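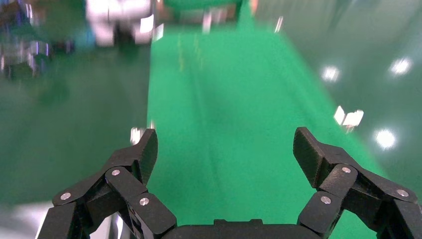 Two-finger gripper with open fingers, seen from the wrist camera.

Skosivero starts comparison of grippers and wrist cameras for box handling

Skosivero announces the start of a comparison test of grippers and wrist cameras, carried out together with the integrator Flonetti. The work began in June and will continue for 20 weeks.

The test includes 4 gripper models. Each model must complete 300 picks with cardboard boxes, and the same camera settings are used for all of them. The teams record the grip position, the time of each pick and the sharpness of the camera picture during fast arm motion. The results will be published in a report of 66 pages, which customers can request from Skosivero free of charge.
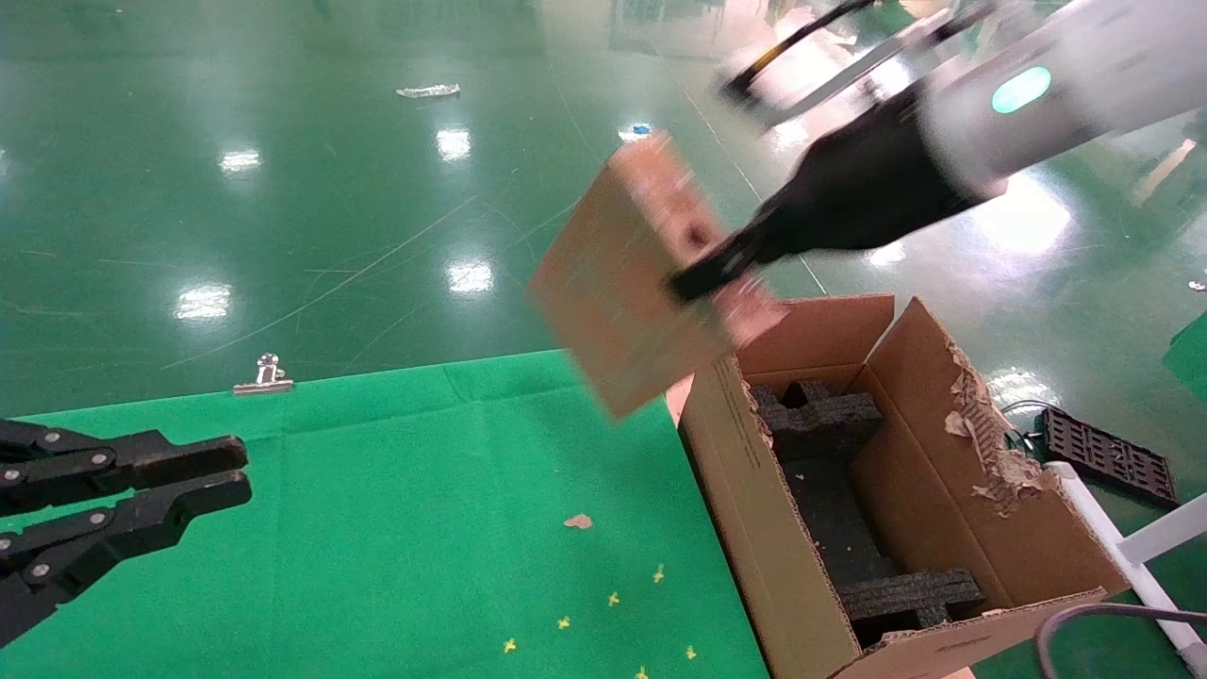

Cozma would like the report to show the failed picks also, and not only the average times, because a damaged box costs more than a slow one. Skosivero has accepted this wish, and the failed picks will have their own chapter.

A second part of the test is planned under the project name Buvwood. It will compare two controllers with the same arm and the same boxes. Companies that want to send their own packaging for this part can write to the Skosivero press office.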